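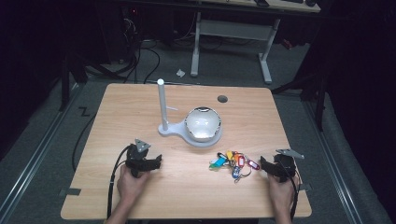
Tabletop with a silver bowl on its stand, hand-held grippers to either side.

Visit report: Plundurano Study Center, January

The center prepares candidates by correspondence for the state audit service examination. The visit covered the materials office, the grading room and the phone desk. Natalia Tapia, head of courses, led the tour. Joyce Owino and I attended for Mumel.

Materials office. The course is issued in 48 booklets, mailed in batches. Each booklet ends with a written assignment and a cover sheet carrying the candidate's enrollment number. Public finance was rewritten last year after the syllabus changed. The old edition is still on the shelves, stamped VOID on the spine, and is used for staff training. Booklets are printed on site in black only. Charts that depended on color have been redrawn with hatching.

Grading room. Assignments are logged on arrival and passed to a grader without the candidate's name. Papers are marked out of 100, with 50 as the pass line. Every paper near the line goes to a second grader. If the 2 marks differ by more than the permitted margin, Isauro Contreras reads the paper and sets the final mark. Comments are handwritten in the margin and scanned before return. We looked at several returned papers in administrative law. Comments on structure were specific. Comments on use of sources were short, and some only gave a page number.

Phone desk. Candidates book a call with a subject tutor by mail or through the website. Yatziri Mendoza handles economics and statistics. Calls are logged by booklet and page, and the log is read before each reprint. Booklet 31, on index numbers, had the most entries at the time of our visit.

Points to follow up: Ms. Tapia will send the grader instructions and a sample cover sheet. Joyce will compare the margin rule with the one we use for the essay paper. The mock examination hall was in use from 10 a.m. and we did not go in.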